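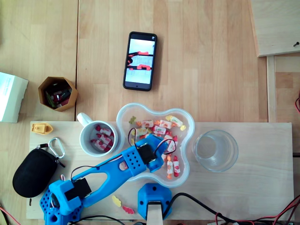 Balas embrulhadas na tigela transparente, mais cinco na caneca branca.

1/ Comecei a arrumar a mesa pelas balas. Elas se espalham pela casa inteira: gaveta, bolso de casaco, fundo de mochila. Juntei o que achei e agora moram na tigela em forma de nuvem.

2/ A tigela é da Praltwood, comprei em dezembro para pôr frutas secas. Nunca viu fruta seca. Cabe um pacote inteiro de balas e ainda sobra espaço para uns ursinhos de goma.

3/ O pacote é daqueles de festa, com mais de 115 unidades. Paguei 16 reais na Clurnard, a loja de doces perto do terminal. Na internet estava mais barato, mas o frete comia a diferença.

4/ Ursinho de goma solto eu não recomendo guardar com bala embrulhada. No calor ele gruda no papel das outras. Vou passar os meus para um pote com tampa - só falta achar a tampa.

5/ A caneca é a porção do dia. Separo cinco de manhã e a tigela volta para o armário. Funciona melhor nos dias em que o armário fica longe.

6/ Perguntaram do porta-trecos hexagonal ao lado do celular. Serve para coisa miúda que não tem lugar certo. Esvazio uma vez por mês e quase tudo volta para dentro.

7/ A bolsinha preta oval com mosquetão vai pendurada na mochila quando saio. Em casa ela fica na mesa mesmo. Já tentei gancho na parede, mas o gancho caiu e levou um pedaço da tinta.

8/ O barquinho amarelo e laranja fica. Tentei colocar na estante duas vezes e ele sempre volta para a mesa.

9/ Sobre limpar açúcar de madeira clara: pano úmido bem torcido, depois pano seco. Sem álcool. Usei álcool na mesa antiga e ficou uma mancha fosca que não saiu mais.

10/ Próxima etapa é a gaveta de baixo. Tem cabo, pilha, nota fiscal e um manual da Oditz de um aparelho que nem tenho mais. Continuo o fio quando terminar, provavelmente no fim de semana.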